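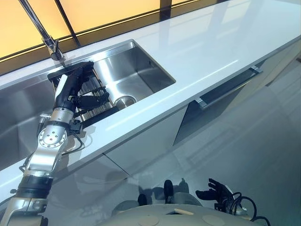
Project report, 6 Jan 2018
Brayden Petrenko, Doina Papadopoulos, Jairo Apaza
Advisor: Abdelghani Shawky

# Does a faucet insert save as much water as the box says?

The Plukwood insert is a small screw-on piece that goes on the end of a kitchen faucet. It mixes air into the water so the stream feels full while less water comes out. The box says a household will save some 2000 gallons a year. We wanted to know where that number came from and whether anything close to it shows up in a kitchen people share.

We had doubts going in and we should say so. Doina had already read the leaflet and thought the number was too round. Jairo was more willing to believe it and was put in charge of the readings for that reason.

## What the claim rests on

The leaflet compares the insert with an open faucet running at full pressure. It then multiplies the difference by the minutes a household "typically" runs the water. It gives no source for the minutes. We wrote to the company and got back a friendly email with the same leaflet attached.

The first problem is that hardly anyone runs a kitchen faucet fully open the whole time. If you only open it halfway, you are already using less water, and the insert has less left to save.

The second problem is bigger. A lot of kitchen water is measured by volume and never by time. If you fill a pasta pot, the pot holds what it holds. Same with a kettle, or a basin of dishwater. The insert makes you wait longer for the same amount. Any savings have to come from water that runs straight down the drain, mostly rinsing dishes, washing hands, and waiting for the hot water to come through. Waiting for hot water doesn't save anything either, when you think about it, because the pipe has to be cleared of cold water whichever way you do it. It just takes longer.

So the real question is how much rinsing people do, and whether they rinse for a set time or until the dish looks clean. The leaflet assumes a set time.
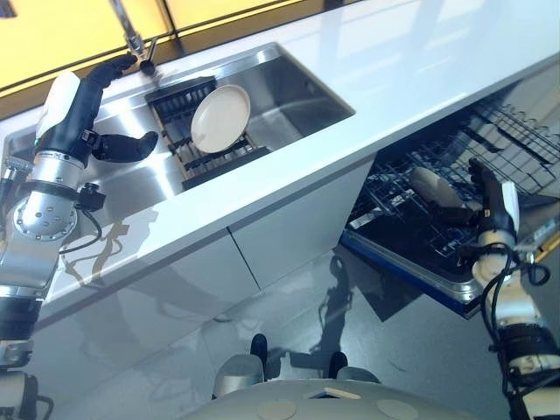 ## How we measured

Brolmont House let us use five shared kitchens. Each got a Lorkex clip-on flow meter on the supply lines under the sink. We took readings for two weeks with the faucets as they were, then put in the inserts and took readings for two weeks more. Residents were told we were studying water use. They weren't told about the inserts, although anyone who looked under the spout could have found out.

Sheldon Després from the building office showed us where the shutoff valves were and asked us to write down who was in each kitchen and when. We didn't do this. It would have felt like spying, and we didn't think people would cook normally with a clipboard in the room. It does mean we have gallons and no people to divide them by, and we regret it a little.

The meters store a total for each day. They don't tell hot from cold unless you buy the more expensive kind, so we only looked at the total.

## What we found

Water use went down in most of the kitchens after the inserts went in. In the kitchen by the laundry room it went up. None of the drops, stretched out to a full year, came near the number on the box.

We don't want to make too much of the drops. The second stretch of readings ran into the end of the term, when people were studying late and eating a lot of takeout. The first one had a birthday dinner in it that we only heard about afterward, and the meter jumped that night. With a test this short, a single big dinner can look like a finding.

The kitchen that went up bothered us the most. Brayden thinks people there left the water running while they did something else, since the stream had become quieter and easier to ignore. It's a nice story and we have no evidence for it. A new resident also moved in, which would explain it just as well.

## The part about habits

We put a short paper survey on the fridge doors asking how people wash their dishes. Most said they fill the sink or a bowl. That didn't match what we had seen ourselves from living in shared housing, where the usual method is to hold a plate under a running faucet and set it in the rack.
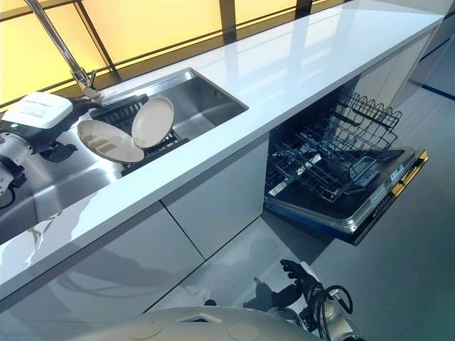
Surveys about good behavior tend to come out like this. People know which answer makes them look careful, and water is an easy thing to be virtuous about on paper. We had planned to use the answers to estimate rinsing time for each kitchen and decided against it. The answers are in a folder if a later group wants them, but we wouldn't build anything on top of them.

One comment was useful. A resident wrote that the water "takes forever now" when filling the big soup pot, and that they had started filling it from the bathroom tub. Our meters were only in the kitchen. If even a few people did this, some of our savings just moved down the hall.

## What we would say to the building office

The inserts are cheap and nobody complained about them apart from the soup pot. Leaving them in does no harm. We would not put the number from the box in a newsletter or a budget, and we wouldn't buy inserts for the whole building on the strength of our readings either.

A better test would swap the inserts in and out more than once, over a much longer stretch, and would put meters on the bathrooms too. July might be a bad time for it because so many residents leave. It would also be worth checking for dripping faucets first. We found one in our second kitchen and tightened it before starting, and we never measured what it had been wasting.

Jairo still thinks the inserts save something. Doina thinks we measured takeout.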